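我们公司茶水间归机器管了,你们那边呢

楼主:半糖去冰不加班
在Siltell上班,Trercombe园区,客服和后台加起来三栋楼。一月开始,下午茶从原来的自助台改成机械臂配餐:手机上点,两条胳膊给你装盘,面包、饮料、零食都行,到点去窗口取。项目是外包给Pakzad做的,内部邮件标题叫“让同事把时间还给自己”。我把时间还给自己之后,发现自己站在窗口前排队。

先说好的。东西确实不会被一个人扫光了,以前四点以后去只剩苏打饼干,懂的都懂。再说不好的:原来管茶水间的Pouran Bakhtiari阿姨调去“设备协同岗”了,工作内容是补货、擦盘子,以及机器停下来的时候按按钮。工资没变,椅子没了。

想问问其他公司有没有类似的,人最后都去哪了?

2楼:工位旁边有棵发财树
阿姨以前知道我乳糖不耐受,现在系统里有个“偏好标签”,我填了三遍,还是给我推荐奶酪面包。

3楼:皮带轮
讲点不中听的。我在Skellach做产线自动化,这种活儿看着简单,比拧螺丝难多了。螺丝每颗一样,面包每片都不一样,软的、滑的、带馅的,夹重了变形,夹轻了掉。你们嫌它慢,我倒觉得它能从篮子里单独夹住一片已经很体面了。

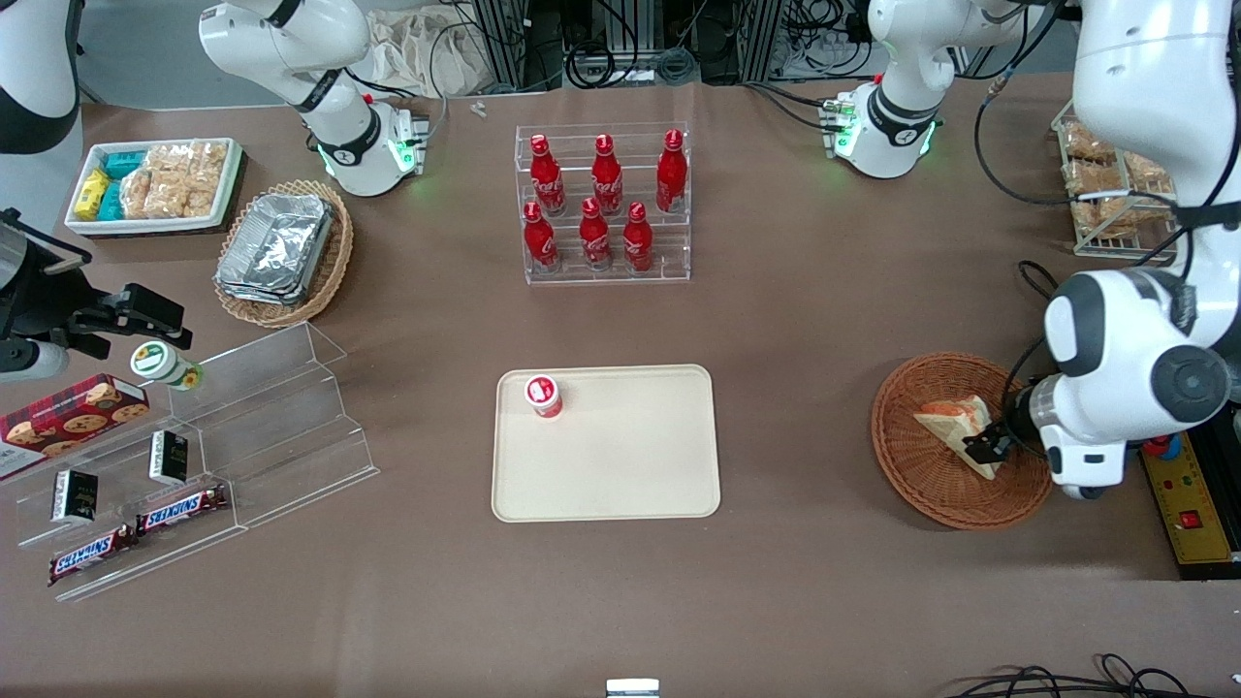 何况慢是可以调的。我们车间当年上第一条线,节拍也难看得要命,后来调上来了,原来那个工位的人转去做质检,没人想回去搬箱子。所以楼主问人去哪了,答案是去干别的了,有的还涨了钱。

4楼:半糖去冰不加班(楼主)
回3楼:承认难,不承认我等得起。人家拿面包用手,套个手套,两秒。公司花钱证明这件事很难,我很感动。

5楼:夜班第二杯咖啡
3楼说的“有的涨了钱”,请问没涨的那些“有的”呢?我们仓库上分拣机的时候也这么讲。23个人的班组,最后留下7个,留下的确实叫技术员了,胸牌也换了,干的活是跟在机器后面捡它掉的东西。剩下的人“另行安排”,安排到哪,群里至今没人说得清。

6楼:皮带轮
回5楼:你那是公司不厚道,别算在机器头上。同样一台设备,有的厂拿来裁人,有的厂拿来让人少弯腰。

7楼:夜班第二杯咖啡
设备是公司买的,公司不厚道,设备就跟着不厚道。我又没法绕过公司单独跟设备处关系。

8楼:Hamidreza Amini
看到有人提我们园区,冒个泡,我是行政这边的,实名,骂轻一点。几个情况说明一下:

一、这个台子目前是试运行,自助台没有撤,挪到二号楼了。
二、每人每月零食额度没有减,原来多少现在多少。
三、Pouran的岗位是她自己选的,另一个选项是前台。椅子的事我今天才知道,在申请了。
四、目前设备一天最多能出1000份,园区3000人,所以会排队。这个数是供应商给的,我个人没见过它到那么多。

9楼:工位旁边有棵发财树
椅子需要走申请。胳膊倒是批得挺快。

10楼:半糖去冰不加班(楼主)
谢谢实名。二号楼离我走路要穿停车场,冬天去一趟,零食的热量刚好抵消,也算健康福利吧。

另外今天下午我专门去问了阿姨本人。她说站着是累,但最烦的还是摆货。以前篮子随手放,大家自己翻;现在每样东西得照着图放,放歪了就停。她原话是:“以前我伺候人,人还会说谢谢。”不过她也说不用再跟拿六包饼干的人吵架了,这点她挺满意,还问我是不是认识那个拿六包的。我说不认识。

11楼:皮带轮
照图摆货这个确实是问题,说明识别做得保守。该提就提,让Pakzad去改,别让人迁就它。这点我站阿姨。

12楼:夜班第二杯咖啡
难得跟3楼意见一致,截图了。

13楼:周日值班专用号
我是周日值班的,补充一个角度。以前周日茶水间锁门,阿姨休息,我们几个值班的自己带泡面。现在周日也开,虽然晚上只有面包和可乐,但有总比没有强。你们工作日的人觉得被机器抢了人情味,我们周日的人本来也没分到过。

14楼:半糖去冰不加班(楼主)
回13楼:这个我真没想到,收回一半抱怨。那周日谁补货?

15楼:周日值班专用号
我。

16楼:工位旁边有棵发财树
给钱吗

17楼:周日值班专用号
邮件里说是“共建”。@Hamidreza Amini

18楼:Hamidreza Amini
我去问一下,周一答复。椅子已经批了。

联系版主 | 版权归发帖人所有,转载请注明出处 | 返回顶部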